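Updated January 2021

# How to plan a purchase list for a garment-care robot station

Most teams that ask us for help with a first budget have priced the robot and nothing else. The robot is the biggest line, but it is rarely the line that causes the overrun. This page covers the rest of the list, in the order we fill it in at Prerkville. Allow two working sessions to get through it.

## 1. Write down the task first

Put the task in one sentence, with the tools named. Ours read: "Hold a shirt on a hanger next to a bed and run a handheld steamer over it." Every item you buy should trace back to that sentence. If it doesn't, move it to a second list and look at it again next quarter.

## 2. Measure the room

Use a room close to the one you care about, with furniture in it. Note these before you ask for quotes:

- bed height, and the distance from the bed to the nearest wardrobe or wall
- free floor beside the bed, including space for a platform
- outlet positions and the path each cable will take
- door width for delivery

Our cable allowance was too short on the first plan. We now price cable runs along the floor path and add a spare of each.

## 3. Split the list into four groups

**Robot and hands.** Get the arm, the hands and the wrist parts quoted as separate lines. Cadard and Cliser both did this when asked. Hands wear out before arms do, so you want a replacement price in writing.

**Height and reach.** If the robot has to work over a bed, decide early how it will get there. Wooden step boxes are cheap and can be rebuilt in an afternoon. Check the rated load with the robot and all its cabling on top.

**Task tools.** Steamer, hangers, a rack and garments. Buy at least two steamers of the same model. Switching models halfway through means repeating the grip setup.

**Room items.** Bed, sheets, pillows, storage. Use what you already have where you can. 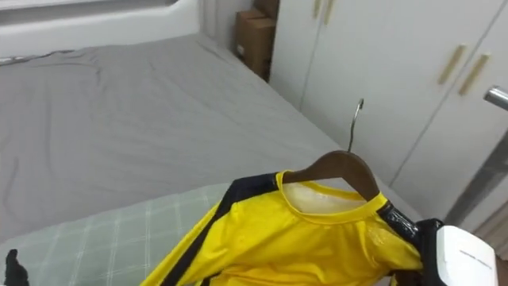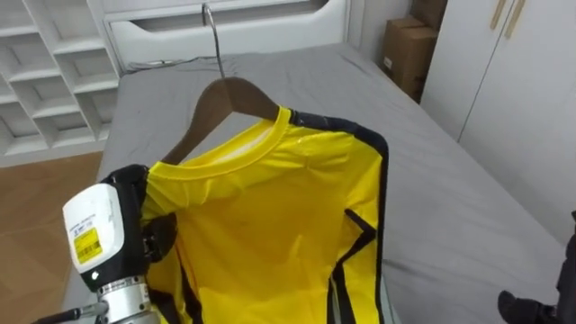
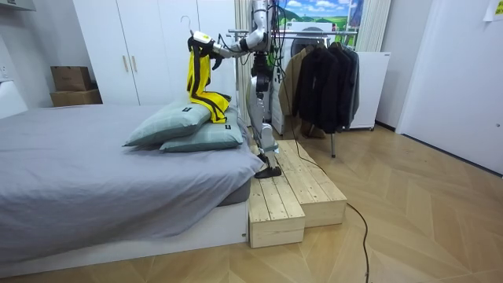

*Bedroom station, yellow and black garment on a hanger, three views.*

## 4. Price the small items

Our small-items line came to $1132 on the last build. It had 52 entries, and most were under the limit for a purchase order. Keep them in one sheet with a column for the supplier, a column for lead time and a column for who approved it. Hangers, fitted sheets and cable covers all belong there.

Steamers need their own note. Record the power draw and the tank size, and check that the handle fits in the gripper you plan to use. Ask the supplier for a sample before ordering in quantity.

## 5. Set lead times

Order in this order:

1. Robot and hands
2. Spare hands
3. Platform lumber
4. Steamers
5. Everything else

We allow 8 weeks between the robot order and the first day in the room. Cavalcanti handles our freight and wants the door width and floor type before booking.

## 6. Hold back a reserve

Keep a reserve line that can't be spent until the station has been running for a month. Ours usually goes to spare fingers and a second set of hangers. Review the full sheet again in September, when service contracts come up for renewal.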